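Jitico Trace 3: episode alignment and labelling software, reviewed

Jitico Trace sits between the recorder and the training set. It takes video and pose streams from two hand-held grippers, puts them on one clock, rejects bad segments and writes out labelled episodes. I used version 3 through April on a pegboard task, two-handed, with small parts. The dataset came to 155 episodes.

Installation took 26 minutes on a clean Linux machine, most of it spent fetching dependencies. The licence is tied to the machine, and moving it means writing to support. Nelli Manninen had run version 2 on the same hardware and her old project files opened without conversion, apart from custom label colours, which were dropped.

Time alignment is the main reason to buy it. Trace estimates the offset between left and right streams from motion, then refines it with a visual marker if one is present. Without a marker the residual error was 4 frames in the worst episode. With one I could not find an error by stepping through by hand. The offset is stored as metadata and the source files are left alone, so a bad estimate can be undone.

Pose tracking is less even. The tracker relies on corner features, and a regular grid of holes gives it many that look alike. On fast sideways moves close to the board it sometimes locked on to the neighbouring row and the path jumped by one hole pitch. Version 3 adds a check for this, called Lattice Guard, off by default and buried under Advanced. Turn it on. It slows processing but it flagged every jump I had already found by eye. It flags them only; the repair is still manual.

Exposure handling has a similar gap. Bright holes next to dark ones pull the feature threshold up and down. Darius Vasiliauskas wrote a short pre-filter to fix the threshold per episode, and Trace accepted it as a plug-in with no fuss. The plug-in interface is the best documented part of the product. 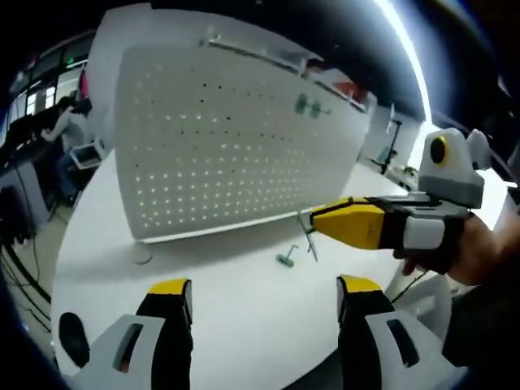 Pegboard task, wide-angle view from one gripper, with the second gripper at right.

Labelling is keyboard driven and quick. Grasp and release are proposed from jaw width, which works for thick parts and fails for thin ones, where the closed and holding widths are nearly equal. The confidence slider made no difference to this.

Export to our planner's format was correct. The command-line exporter returns zero even when it skips an episode, so check the log.

Compared with Rirkorard, which we used before, Trace is slower to process and much better at alignment. Recommended for two-handed recording. For a single gripper the price is hard to justify.

Rating: 4 out of 5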